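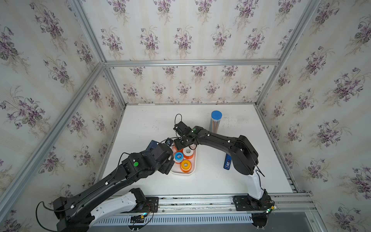
Page 73

KEEPING TAPE USABLE

Most rolls of tape are thrown away half used. The glue dries at the edges, dust gets into the sides, or the end is lost and the roll splits when someone picks at it with a fingernail.

Store rolls flat on a tray or in a shallow box with a lid. Rolls stood on their rims on a shelf go slightly oval in a warm room and then unwind in jerks. A kitchen drawer is fine if it is not the one next to the oven.

Fold the last centimetre of tape under itself before you put the roll away. On clear tape, trap a matchstick or a bread tag under the end instead – it is easier to find.

Masking tape that tears into slivers can often be saved. Put the roll in a microwave for ten seconds, on its own, and only if the core is plain cardboard. Let it stand a minute before pulling.

Old tape marks on paintwork come off with a little cooking oil left on for five minutes, then warm soapy water. Try a hidden patch first. Do not use oil on bare wood or wallpaper.

For parcels going any distance, run the tape at least 5 cm past each edge of the box and rub it down with a cloth.

Tip sent in by Harish Lodhi: write the month you opened a roll inside the core in pencil. His oldest says December and still sticks.

More on drawers and shelves: page 174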